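4.2 Where things settle

Once a household has a table near the door, the table fills. Our 30 participants in Nultport and Gruseck all began with a clear surface and, without exception, a firm intention to keep it that way. By Friday most of them had stopped mentioning the intention.

Following Naciri's distinction, we treat an object as parked when its owner can name the place it is going next, and as settled when the owner has to think. Shoes were the most stubbornly parked of all. Participants spoke of them as though departure were minutes away – one pair in Gruseck was leaving for the whole of November. Baskets behaved differently. They were brought in to contain the mess and were then counted by their owners as furniture, a promotion no shoe in the study received.

Bagging complicates matters. A bagged item looks dealt with, and the diary entries show that owners treated it so, passing it 2 or more times a day without complaint. Loose items drew sighs. Trays, bought to gather small things together, were often left bare while the small things gathered beside them. We coded 464 diary entries on this point and remain fond of very few of them.
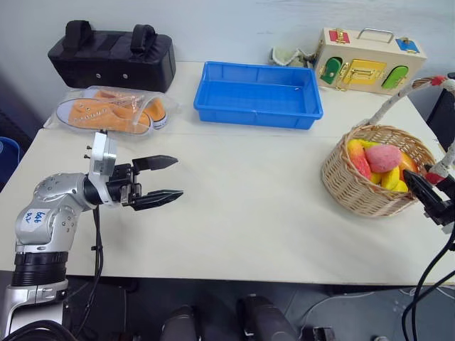

Figure 3. Tabletop with bagged orange sneakers, a black case with handles, an empty blue tray, a wooden latch toy and a handled basket of what appears to be toy fruit.

When does a parked object become a settled one? In our coding, it happens the first time someone cleans around it.

The rule is crude, but two coders applied it separately and quarreled only over umbrellas. It also fits the interviews, in which owners tended to date the change to a spell of dusting. Toys were the exception: adults lifted them, wiped underneath and put them back in the same spot, sometimes with an apology to the child. Section 4.3 takes up the toys, and the Palstead households, where there was no table to begin with and the stairs did the work.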